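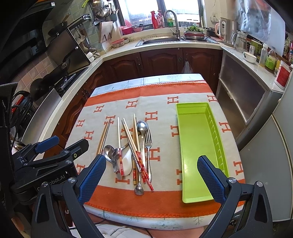 Gallora wants your old tablecloths

The home goods chain Gallora started its "linen return" offer last week. Bring in any used tablecloth, napkin set or curtain panel, and the store takes it off your hands and gives you a coupon toward a new one. The posters say the old fabric will get "a second life." I asked what that life was and got three answers from three people.

The clerk at the Platwood store said it all goes to shelters. The regional office, in the person of Arif Govindasamy, told me it is "sorted by a partner." The partner is a firm named Haddad, which lists its main business as industrial wiping rags. There is nothing wrong with rags. Garages need them. But a rag is a long way from the smiling family on the poster, and the coupon only works on full-price items.

Gallora says it collected 2000 pounds of fabric during its trial run last September. It could not tell me how much of that was worn again, resold, shredded or thrown out. Haddad did not return two calls.

Birdie Delacroix, who ran the alterations counter on Trellidero Street until she retired, thinks most of what people bring in has years left in it. A stain near the hem can be cut away and the cloth made into napkins. Heavy cotton makes a decent apron. Poly blends are harder, she says, and she would not bother mending one, but they also last forever on a picnic table and who cares what they look like there.

She was less kind about the coupon. The cheapest cloth it can be used on costs $58, and she turned one over in the store and found the hem already coming loose.

If you have linens to get rid of, the church thrift shop still takes them clean and folded, and the animal shelter wants old towels, though it is full up on sheets right now. Neither one will give you a coupon.

I have asked Gallora for the sorting figures again and will print them if they come.

Noemi Villanueva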